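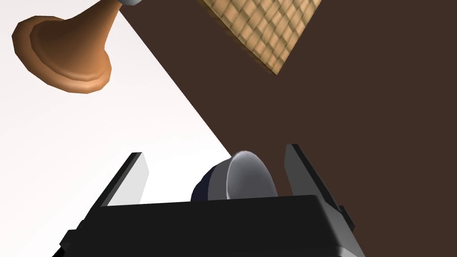
Image: project group, view from the wrist camera in the simulator. Free to reuse with credit.

Comparing two grippers for picking up cups in simulation
Student project report, Robotics Laboratory Course, Fletthorpe
Submitted April 24, 2018

Summary

In this project we compared two robot grippers in a simulated tabletop world. The task was to pick up a small cup which lies on its side, and to put it down at another place on the table. The first gripper, which we call the Chege gripper, has two parallel fingers with flat inner faces. The second one, the Rurkholm gripper, has three fingers that close toward the center. Both were used on the same simulated arm and with the same controller, so that the results can be compared.

1. Why we chose this task

In the course before ours, the students worked with blocks. Blocks are easy for a parallel gripper, and the success was almost always full. A cup is more difficult. The outside is round, the rim is thicker than the wall, and when the cup lies on its side it can roll away if one finger touches it earlier than the other. We wanted to know how much the shape of the gripper matters in this case, and how much depends on the approach angle.

2. Setup

We used the simulator Wundanance, which was already installed on the laboratory computers. The arm model was given to us by the course. A virtual camera is fixed behind the gripper and looks along the fingers, so the gripper is always in the view and the table looks tilted. At first this was confusing for us, but we got used to it after some days. The dark cup with the light rim was our test object in all trials. Other objects stayed in the world too, for example the woven panel, and the planner had to keep away from them.

Each gripper made 100 trials. At the start of a trial the cup was placed on its side with a random direction of the rim. The time limit was 70 seconds. A trial was counted as a success when the cup was lifted, carried and released without falling.

3. Controller

The controller has 2 stages. In the first stage the gripper moves to a point in front of the cup with open fingers. In the second stage it goes forward slowly and closes until the contact force reaches the limit. We did not change the force limit between the grippers. Maybe this was not completely fair to the Rurkholm gripper — its fingers are shorter and the same force acts differently on the object.

4. Results

The Chege gripper was better when the rim pointed to the side. The cup body then fits between the two flat faces, and it is enough that the center of the cup is a little inside the finger tips. When the rim pointed toward the palm, the fingers often pushed on the thick lip and the cup turned during closing.

The Rurkholm gripper had less trouble with the direction of the rim. However, it needed more space around the cup, and near the panel the planner often found no path before the time limit. These trials were counted as failures, also if the grasp itself would be possible.

5. Problems

The friction value of the cup had a stronger influence than we expected. With the standard value the cup slipped in both grippers, so we increased it and repeated everything from the beginning. We also lost the log files of our first 800 test runs in August, when we still tuned the controller, and for this reason the tuning is not documented here.

6. Next steps

We would like to repeat the trials with a separate force limit for each gripper. Another idea is to let the wrist camera choose the approach angle from the visible part of the rim. The trial files and the settings are stored in the course folder, together with a short text on how to start them.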